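Thread on the tabletop pick-and-place set for Tawhiri. Notes from the first week of recording with the hand-held gripper. 1/

Target is 248 demonstrations across 6 tasks. We have 44 that pass review. The rejection rate is higher than I planned for, and most of it comes from the first second of each recording. 2/

Protocol: every episode begins with the fingers fully open, over bare table, held still for one second. The operator then moves to the object. The still period gives us a zero for gripper width and a clean segment for pose initialization. 3/

If the operator is already moving when recording starts, the pose estimate drifts and the episode gets thrown out. Review tool flags it. No manual repair. 4/ 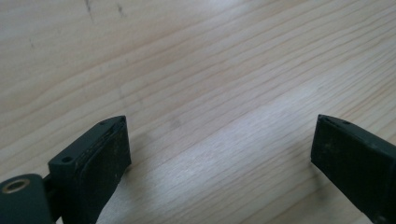
Valentin Tessier replied to ask whether bare wood gives the tracker enough to hold on to, as his group at Donholm lost pose on plain desks until they taped down printed patterns. 5/

Fair question. Grain helps when the light is even. Glare on the finish takes texture away, and I would expect a white laminate desk to be worse. We are leaving the table unpatterned for now. A policy trained with markers in every image may lean on them. 6/

Calibration: open and close the fingers fully before each batch of 40. Width is read from the images, with no encoder. If the closed reading has moved since the last batch, stop and check the screws. 7/

Kenza Kettani and I split the operating. Her approaches are slower than mine and come in from the left. We log operator ID per episode and balance by task, so that no task is learned from one pair of hands. 8/

Failed grasps stay in if the operator recovers within the same episode. Drops that end the episode go in a separate folder. We have no use for them in training yet, but storage is cheap. 9/

Next session is Thursday. Lamp moves to the other side of the table, same tasks, same start protocol. Will post the pass rate by lighting setup once review is done. 10/10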